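Olance Brings Piko Home Energy Program to 1,000 More Households, With Help From Clima

Sign-ups open in July for renters and homeowners who want to bring down their heating and cooling bills without tearing the house apart to do it

Olance, the home energy services company, said on Thursday that it is opening its Piko program to another 1,000 households, and that it has signed an agreement with the controls maker Clima to supply the thermostats and room sensors that go into every one of them. It's a happy day for a team that started out with a single van, a borrowed office and a very long list of drafty houses to visit!

Piko begins with a home visit. An Olance adviser walks through the house or apartment with the person who lives there, looks at the windows, the attic hatch, the water heater and the kitchen, asks a good many questions about how the place is used on a weekday and on a weekend, and then sits down to write a plan. The plan lists the work in the order Olance suggests doing it, with a price beside each item, and it belongs to the household whether or not they go any further with us.

Those who do go ahead get their sealing and insulation work first and their Clima controls after that. The whole job usually takes two visits from the crew. Renters are welcome, provided the landlord signs the permission form, and Olance is glad to make that phone call on a tenant's behalf (we've made plenty of them, and most landlords turn out to be very nice about it).

"I grew up in a house where you wore your coat to breakfast from the first frost on, so this work has always felt personal to me," said Tumelo Swanepoel, program director at Olance. "What I love about Piko is the kitchen table part of it, when somebody pulls out a shoebox full of old bills and we go through them together. People know their own homes so well. They can tell you which corner of the bedroom is cold and which window rattles, and a good plan starts with listening to all that."

The installation work will be carried out by Van der Merwe, a family contracting firm that has worked beside Olance since the pilot. Van der Merwe is training 55 installers for the expansion, many of them coming over from roofing and general carpentry, and the classroom part of the course will be held at the firm's own yard, with plenty of coffee on hand.

Households that join will also receive the Piko handbook, a friendly printed guide to using less energy from room to room. The kitchen chapter is the longest, and covers putting lids on pots, matching the pot to the burner, letting leftovers cool before they go in the refrigerator, and running the dishwasher only when it's full.

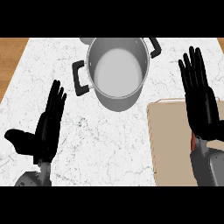

A stainless steel pot on a marble countertop, computer rendering.

Payment can be spread over two years with no fee for settling early. Households already on the Piko waiting list don't need to apply again and will hear from their adviser by letter or by phone, whichever they asked for when they signed up. New applicants can register through the Olance website or by calling the Piko help line, which opens at 8 a.m.

Media contact: Olance Press Office. Interviews with Tumelo Swanepoel are available on request.

We use cookies to remember your preferences and to understand how visitors use our site. By continuing to browse, you agree to our cookie policy. Accept all | Manage settings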